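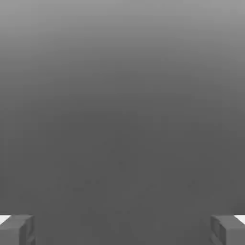

Fig. 1. Wrist view in the Sonness simulator, fingers apart, nothing loaded between them.

Unit 4: Reviewing a gripper kit before you buy

Reading for this unit: the Kareck two-finger kit data sheet and the Sonness quick start guide. Bring both to the lab.

The Kareck kit is sold in two parts. The hardware part is the gripper body, a pair of stepped fingers, a wrist bracket and a cable. The software part is a model of the same gripper that loads into Sonness. The kit costs $385 with a one-seat license. Extra seats are $83 each. Schools pay the same price as everyone else.

We start with the software because it can be tested without an arm. Load the gripper with no part and no table, as in Fig. 1. The background is plain gray, lighter at the top, so anything wrong with the fingers is easy to spot. Check three things:

The tops of both fingers sit at the same height.
The notched inner faces point at each other.
The fingers take up the same amount of room in the two lower corners.

If one finger sits higher, the wrist mount was entered with a tilt. Fix that before going on. A tilt that looks small here will show up later as a missed grasp.

Note how dark the fingers are against the lower half of the view. Gray on gray is the default color setting and it is a weak point of the product. You find the fingers mostly by their edges. The small white strips at the outer corners help a little. Chia-hao Chuang's review in the course folder marks the kit down for this, and I agree with him. The finger color can be changed in the model file.

Next, run the open and close test. The data sheet gives a full stroke of 53 mm. Write down what the simulator reports at fully open and fully closed, then subtract. Do it again at half speed.

Points to cover in your review (two pages, one per group):

Price for a class of your size, with seats
Time from download to first view
Whether the stroke matches the data sheet
Default view and colors
What the manual leaves out

Adalberto Medeiros will run the hardware half in the Murkau lab in May. The Guimarães kit is covered in Unit 5, using the same list.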